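4.2 Rooms that are kept for being busy in

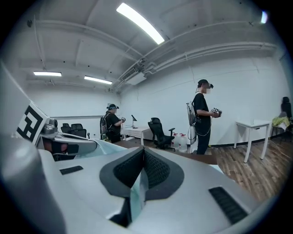

Figure 2. One of the shared rooms at the Brirholm site, with strip lights and an air-conditioning unit on the ceiling.

When we first set out to write about how people share a workroom, we expected to spend most of our pages on tables and shelves, as nearly everyone before us has done. The ceiling kept pulling us back. In our talks with the people who use the Brirholm rooms, the lights came up again and again, usually before we had asked about them, and often with a good deal of feeling! Tiruwork Tekleab told us that she picks her place in a room by looking up first, and that she has done so ever since her student days (she likes to have a light a little behind her, never straight overhead).

We found this so interesting that we went back to the notes from the April visits and read them again with ceilings in mind. Of the 27 people we spoke with, most had something to say about light, air, or the noise that comes with air, and only a few began with the furniture. White walls were generally liked. Bereket Yimer called them "kind to tired eyes," while Wubit Yilma, who spends long afternoons at Brirholm, found them a bit plain and said she would happily give up one wall to a warmer color.

Pipes and conduits left in view, as they are in Figure 2, divided people more than we had guessed. Some read them as a sign that a room is meant for work and can be used without fuss. Others felt they made a low ceiling seem lower still — a complaint we also heard at Prarkivberg, where the rooms are taller and the pipes are boxed in on only one side.

What the talks share, and what we try to carry into Section 5, is a sense that people settle into a room by way of small comforts. They stand for a while in the middle, talk, try one side and then the other, and only later decide where their things will go. Our floor plans had no way of showing that, and we have added 4 short accounts in the appendix, told as far as possible in the words of the people who gave them to us.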